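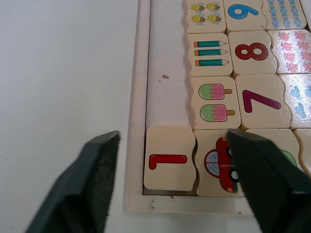
Clerkham Robotics Group: a conversation on contact, wooden puzzles and small errors

22/04/2021

The manipulation team at Clerkham has spent the past year on a narrow question: how a two-finger arm should place a flat part into a space only slightly larger than the part itself. Its test object is a children's number puzzle, a wooden tray of tiles with wavy edges, in which picture cards sit beside numeral cards. The team's lead spoke to us after the release of the group's second report, written jointly with Luvutia.

The choice of object came first. "We wanted a part with a low profile and an edge that is not straight," the lead said. "A peg has one axis of symmetry and a chamfer. A tile with a wavy edge has to be right in two directions and in rotation, and if it is wrong by a little it rides up on its neighbor."

The method is called press-and-slide. The arm brings the tile down near its target, puts one fingertip on the upper face, and moves the tile sideways under light load until the edges engage. The only camera used by the controller is the one at the wrist. An overhead camera was tried and dropped.

"The overhead view gives you the layout of the tray, and you need that once," the lead said. "After contact, what you need is the gap. The gap is visible from the wrist unless the finger is on top of it."

Occlusion by the finger is the main limit of the setup. When a fingertip presses on a tile, it can hide a large share of the printing on that tile and on the one next to it. The controller therefore does not read the printing during the slide. It stores the tile identity beforehand and tracks only the edges that remain in view, together with the tray border.

The team ran 714 placements. Of these, 477 finished with the tile seated on the first slide. A further 186 seated after one or more retries. The remaining 51 were recorded as failures.

"Most of the 51 are the same failure," the lead said. "The tile stops against the next one with the crests of the two waves touching. The force reading looks like a seated tile. The image shows a band of bare wood that should not be there. If you trust force alone you call it done."

The fix in the current version is a check on both signals. A placement counts as complete only when the lateral force has risen and the visible gap has closed. Adding the check made each attempt slower, and the lead regards the cost as acceptable for research and too high for a production line.

Lighting caused more trouble than expected. Some tile faces are glossy, and a reflection can erase the line between two pieces. Zimmont, which supplied the edge detector, retrained it on 200 additional images with strong reflections. The group reports fewer lost edges but has not yet measured the effect on seating.

Wear is also being logged. Wood marks with repeated contact, and the detector sometimes takes a scratch in the well for an edge. The lead does not plan to replace the tray. "A new tray would give us a better number for a month."

Asked whether the results carry over to other parts, the lead was cautious. A trial with plastic covers at the Hendricks site began in April and has produced no data fit to report. Plastic flexes and wood at this thickness does not, so the force threshold will have to be set again. The slide itself is expected to stay as it is.

The next report will cover rotation errors, which the first two held fixed.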